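Working With Carbon Fiber and Fiberglass Parts in a Small Shop

Most of these tips come out of the lamination room at Gromero, where we make small brackets, tubes and flat panels in short runs. They apply just as well to a garage bench. None of them calls for an autoclave.

Storing cloth and resin

Keep dry cloth on the roll, on a bar, in a bag. Folded cloth holds a crease, and the crease shows up in the finished part as a line of resin. If you only buy a yard or two at a time, roll it around a cardboard mailing tube with the good side in.

Write the month you opened it on every can of resin and hardener. A paint marker works better than a label, which falls off once it gets a drip on it. Hardener that was opened in June and left with a loose lid all summer goes in the test pile, and we only use it for practice pieces.

If epoxy resin has gone cloudy or grainy in the can, stand the closed can in a bucket of hot tap water until it clears. Let it come back to room temperature before you mix. Warm resin kicks off fast, and a full cup can smoke.

Mixing

Weigh it. A kitchen scale that reads to a tenth of a gram is plenty. Marks on the side of a cup are fine for pancake batter.

Don't mix more than 500 grams in one cup. If the job needs more, mix a second cup when the first is nearly gone. Pour what you have into a shallow tray as soon as it's stirred, and it will stay workable longer than it would in the cup.

Scrape the sides and bottom while you stir, then pour into a clean cup and stir again. Soft, sticky patches in a cured part are nearly always unmixed resin off the wall of the first cup.

Cutting cloth

Put masking tape down where the cut will go and cut through the middle of the tape. The edges stay together until the piece is in the mold, and you trim the taped strip off with the rest of the flash later. Use tape that comes off clean. The cheap tan kind leaves glue behind.

Keep one pair of shears for fiberglass and carbon and nothing else. Aramid needs its own pair, with serrated blades. Ours are hung on separate hooks with colored tape on the handles.
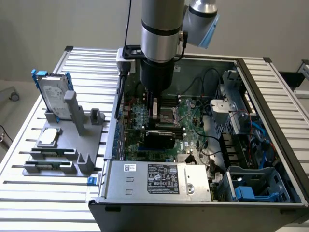 Photo: Welora / Tavares

Trimming and drilling cured parts

Cured laminate eats steel blades. For straight cuts use a diamond wheel on a rotary tool, and let the wheel do the work. If the edge turns brown you're pushing too hard or running too fast.

Clamp a piece of scrap wood tight behind the part before you drill. Without it the last ply tears out around the hole. Start with a small pilot, go up to size in two steps, and ease off the pressure just before the bit breaks through. Tape on the front face helps with chipping too.

Seal cut edges and the insides of holes with a thin coat of the same resin. Water gets in at the edges first. A cotton swab is the right size for most bolt holes.

When you bolt carbon to aluminum, put a layer of fiberglass or a good coat of primer between them. Left touching and damp, the aluminum corrodes. Stainless or titanium hardware is the safer choice.

Dust

Wear a respirator with particulate filters, long sleeves and safety glasses. Sand wet when you can. Wipe up the slurry before it dries, or you have the same dust all over again the next morning.

Carbon dust conducts electricity. Don't sand near open electronics, chargers or power strips, and don't blow it around with compressed air. Use a shop vacuum with a fine filter and a bag. We keep ours on a long hose with the motor out in the hall.

If your arms itch, rinse with cold water first and don't rub. A strip of packing tape pressed on and pulled off will lift most of the fibers.

Release and clean molds

Wax a new mold at least 3 times, with time between coats for it to haze. On an older mold one fresh coat per part is usually enough. Buff until the rag slides.

When a part won't let go, work plastic wedges in around the whole rim a little at a time. Never use a screwdriver. Warm water run into the gap helps, and so does leaving the part somewhere cold for an hour.

Clean brushes and tools with acetone before the resin gels, outdoors or with a fan pulling the fumes away. Gloves on. Leftover mixed resin should cure hard in its cup, on concrete, before it goes in the trash.

Resin-soaked rags get laid out flat outside until they're stiff. Don't pile them in a bin.

Tips collected by Liis Tamošiūnaitė, Gromero lamination room. Next page: Vacuum bags, sealant tape and finding leaks.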